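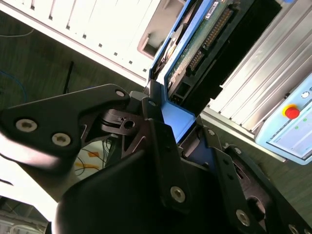 Biltden, 16 February 2024

"Don't lean on the table," is the first thing Oluwatosin Nnaji says to me, and I'd been in the room maybe ten seconds. Fair enough. The Seline workshop is shared by all kinds of makers (there was somebody sanding a chair leg the whole time I was there, which is why my recording sounds like a beehive), and the aluminum table in the robot corner is the one surface that everyone has agreed to leave alone.

Nnaji has been working on Pravness since September. Pravness is the name of the whole setup - arm, gripper, cameras, the gray printed fixture and all the code - and its job is putting parts into desktop computers. Old office towers, mostly. The hard drive, the memory, the processor. I asked why on earth you'd start with something so fiddly and got a big laugh.

"I wanted to stack blocks! I did, for a while. Then I got bored. A block doesn't care if you're a little off. A drive tray cares a lot."

The drive is the job I'd come to hear about, and we talked about it for longer than I'd planned. The tray has to line up with the bay before it'll slide, and the arm has to keep hold of it without squeezing the blue plastic out of shape. "You do it by hand and you wiggle it," Nnaji told me, wiggling an imaginary drive. "You don't know you're wiggling. So I had to write down a wiggle. It took six versions and I hated the first five."

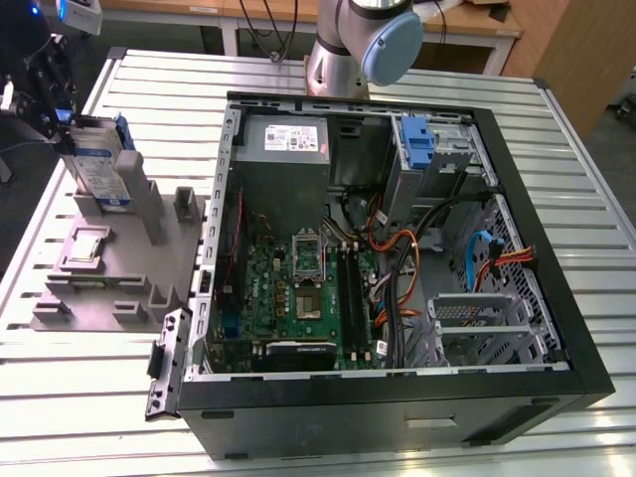
Why print a fixture when the parts could just be laid out on the table?

It gives every part a fixed starting spot, so the arm knows where to reach and which way the part is facing.

I wanted to know how many times the fixture had been redone, and Nnaji started counting on fingers and got to eight. Early ones had pockets that gripped too hard, so the part would come up with the whole plate still hanging off it. Then the pockets got too roomy and things tilted. "Half a millimeter, back and forth, for weeks. I've got a box of bad ones under my bed and I can't throw them out."

The other big help was Garba, a friend from the workshop who knows far more about printing than either of us. Garba's advice was to stop printing the whole plate every time and just print one pocket, test it, and move on. "I was so annoyed," Nnaji said. "It was such an obvious thing to say!"
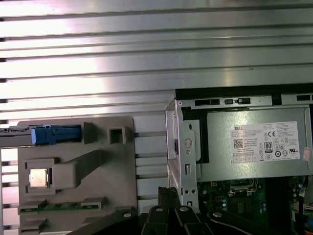
Anyway, the processor. I'd assumed that would be the star of the show, but it's the part Nnaji is most careful about promising. Picking it out of its pocket is fine most days. Setting it down in the socket is another matter, and the practice boards are all dead ones for that reason. "I've bent pins on two of them. They were junk already, but I still felt terrible."

The goal is 1,000 drive insertions before any serious work on the processor begins. I asked how far along the count was and got a look, so I moved on to memory sticks, which need a good hard push and have made the gripper slip more than once. New fingertips are next on the list, with a grippier pad, and Garba already has opinions about the material.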